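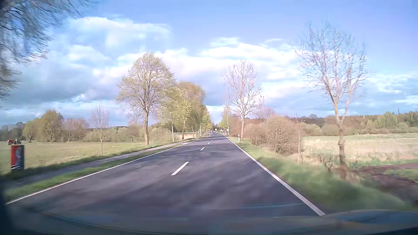 About Us

Burnstead Driving School teaches people to drive on the roads they will use after the test. We work with learners from the villages and from town, and most of our students need a car to get to work or class. We teach in daylight, in the evening and in the rain.

The school was started by Ida Haberkorn, who had taught for another school in the area and wanted longer lessons. She kept the lesson at 90 minutes and it has stayed there. Brodie Ngata joined as second instructor and now runs the schedule. There are 6 of us in all, counting the office. As of Saturday, March 26, 2022, the school has had 2,054 students, and 1,058 of them came to us with no time behind the wheel.

Country roads

First lessons are out of town, on straight two-lane roads through the fields. A new driver has enough to do with steering and speed. The white edge lines are a good help here - we ask students to look far down the road and let the lines guide the car, and to stop staring at the hood. Tree shadows across the lanes take some getting used to. So do tractors, which are slow to turn in and often muddy behind. We teach passing late in the course and only where the view is long.

Where a path runs next to the road, students learn to check it before every turn. People walk and bike there at all hours.

In town

After the country lessons we move to junctions. Students practice reading the arrows on the pavement early, picking the lane and staying in it. If you end up in the left-turn lane by mistake, you turn left and we find another way around. Signs come next, including the yellow and white diamond for a priority road. Many students know it from the book and still brake for side streets when they have the right of way.

Patched asphalt, curbs and corners with big trees close by are part of the town lessons too. Parking is taught on the same days, usually in the last 20 minutes.

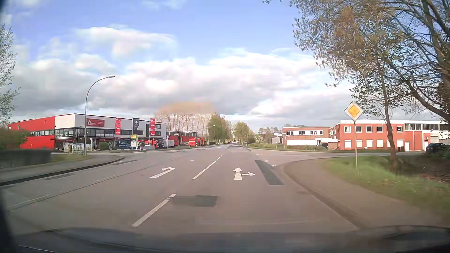 Lessons and booking

Lessons run Monday through Saturday. Pickup is from home, school or work anywhere in Burnstead and Hirka. For Frota, please call first, as we go there two days a week. Theory class is in the office on weekday evenings, and the next course begins in April. Bring your permit and glasses if you wear them. Cancel by noon the day before and there is no charge.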